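Greenwood-Fechos: notas sobre o conjunto de dados

Versão 2, revista a 22 de setembro de 2025
Responsável pela documentação: Katia Vitale
Língua das anotações: português

O que é

Uma coleção de 3221 imagens de pormenor de ferragens, painéis e encaixes, com uma etiqueta de material dominante e outra de tipo de peça. O nome vem da oficina Greenwood, onde se fez a primeira recolha. A segunda foi feita em Weklow, com outra luz e outras peças, e nota-se.

A versão anterior deste ficheiro dizia que o conjunto era "representativo de fechos e caixas de uso corrente". Retirei a frase. Não encontrei nenhum critério escrito para a escolha das peças e desconfio que se fotografou o que estava à mão. Quem quiser falar de representatividade que traga uma lista de compras ou um inventário.

Conteúdo de cada registo

imagem: ficheiro de cor, sem recorte posterior
material: plástico, metal, borracha, misto, incerto
peca: painel, placa, suporte, recesso, fixação, outro
confianca: alta, média ou baixa, segundo quem anotou
nota: texto livre, muitas vezes vazio

O campo "confianca" é o que me merece menos confiança. Dois anotadores usaram quase sempre "alta", incluindo em imagens que depois etiquetaram de maneira diferente um do outro. Não o usem como peso num treino sem antes olharem para uma amostra.

Duas imagens

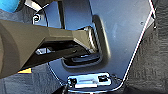
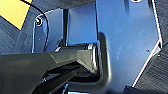
Primeira: painel de plástico azul-acinzentado escuro com um recesso retangular de cantos arredondados. Segunda: suporte azul de metal, com uma placa lisa à direita.

Problemas conhecidos

Recessos. A etiqueta "recesso" cobre cavidades de pega, bolsas moldadas e simples reentrâncias entre chapas. Numa imagem como a primeira, não sei dizer se a cavidade serve para puxar ou para outra coisa, e não me parece que quem anotou soubesse. Propus separar forma e função em dois campos. Está por fazer.

Preto. Tudo o que é preto e curvo tende a aparecer como "borracha". Na segunda imagem há um contorno preto arredondado, brilhante, que tanto pode ser um rebordo de borracha como uma sombra funda numa aba da própria peça. O registo dizia "borracha, alta". Passei-o a "incerto". Corrigi assim 72 registos e não tenho ilusões de os ter apanhado todos.

Furos e parafusos. Um ponto escuro pequeno numa superfície lisa é anotado como fixação por umas pessoas e ignorado por outras. Se o vosso trabalho depende de contar parafusos, procurem outro conjunto.

Brilhos. As arestas claras confundem os modelos de contorno e, pelos vistos, também confundem gente. Há pelo menos uma série em que o reflexo ao longo de um rebordo foi etiquetado como friso metálico.

Cor. Não se usou carta de cor. "Azul" vai do cinzento escuro ao azul franco, e a diferença entre Greenwood e Weklow pode dever-se toda à iluminação. Não tirem daqui conclusões sobre tintas ou plásticos.

Para que serve

Para testar se um modelo distingue plano, cavidade e aresta em superfícies pouco texturadas, pode servir. Para identificar modelos de fecho, marcas ou compatibilidade entre peças, não serve: não há referências de fabricante nem medidas.

Na apresentação original do projeto Plelcombe lia-se que o conjunto "permite estimar o desgaste". Pedi o método e ainda não o recebi. Não existe campo de desgaste, nem data de fabrico, nem uma segunda fotografia da mesma peça passado algum tempo.

Divisão

A divisão entre treino e teste foi feita por imagem e não por peça, pelo que a mesma ferragem pode aparecer dos dois lados. Resultados muito bons devem ser lidos com isto em mente. Uma divisão por peça está prevista para outubro, se alguém terminar a lista de peças.

Alterações nesta versão

Acrescentado o valor "incerto" ao campo material
Retiradas as frases sobre representatividade e desgaste
Corrigidas as etiquetas de borracha mencionadas acima
Nenhuma imagem nova

Correções às etiquetas: indicar o registo, o valor atual, o valor proposto e o que na imagem o justifica. Pedidos sem este último ponto ficam em espera.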